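In Defense of the Plain White Sink

My aunt in Jurdale had a bathroom sink the color of canned salmon, and for most of my childhood I believed it was clean. It may well have been. The trouble with a salmon-colored sink is that you have to take it on faith, and I have grown into a person who would like to see for herself. So when we finally redid the upstairs bathroom in February, after putting it off through two roof leaks and a wedding, I dug in my heels and asked for white. Plain, shiny, boring white ceramic, all in one piece, with a rounded basin and a bit of flat space on either side for a toothbrush cup and a bar of soap.

You would have thought I had asked for a horse trough. The showroom over in Kultcombe had a whole wall of other ideas: sinks like salad bowls perched on top of the counter, sinks in charcoal and moss, a speckled stone thing that was really very handsome, I'll give it that. The young woman helping us was patient and kind, and she told me that the darker finishes were forgiving. That was her word, forgiving, and I have been turning it over ever since, usually with my hands wet.

I understand the appeal. We are all tired, and a sink that keeps quiet about its condition sounds like a good friend to have. But I grew up and then I kept house for a long time, and I have scrubbed a few of those forgiving sinks, and what they forgive on the surface they hold against you around the drain. By the time you can see that a dark basin wants cleaning, you are in for an hour with a brush and your sleeves rolled up. A white one speaks up early. A crumb of something, a hair, a dot of whatever it is that falls off people in the morning — there it is, plain as day, and you wipe it away with whatever is in your hand and go down to breakfast.

Which brings me to the cloth. I bought a pack of 20 dark blue ones from a hardware store in Haritville (the little place behind the bakery, if you know it), and I will defend those too. Light cloths for a white sink seem like the natural match, and I used them for years, and they looked like old dishwater by the second month. A navy cloth can live a hard life and still be decent to look at, hung over the side. Let the sink be the honest one and let the rag keep its secrets.
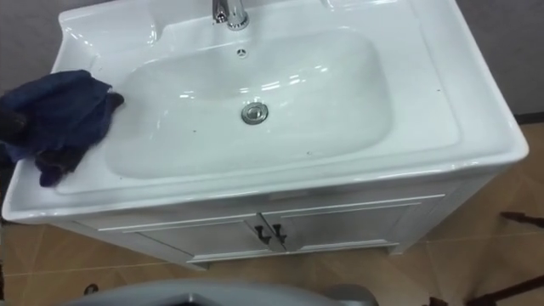 I do the flat parts first, the ledges and the rim, then the faucet, and the bowl last of all, so that everything I've pushed around has somewhere to go. My neighbor does the bowl first and we have agreed not to discuss it. The little overflow cover gets a corner of the cloth and some patience, and the drain stopper gets the same. Then a dry pass over the chrome, if I'm feeling grand. It takes two minutes if you do it every day, and I mean every day, standing there in your robe before you're quite awake.

I know there are people who will tell you a white basin shows every speck, and they say it as a complaint. Well, yes! I don't mind a speck. A speck is a small job, and I like a small job. What I don't like is the big one waiting behind a nice finish.

The handsome stone sink, by the way, was $1,712 before the faucet. We spent a good deal less than that, and the difference went toward the roof. My aunt's salmon sink is still in Jurdale, as far as I know, with somebody else's toothbrush beside it, and I hope they're scrubbing it whether it looks like it needs it or not.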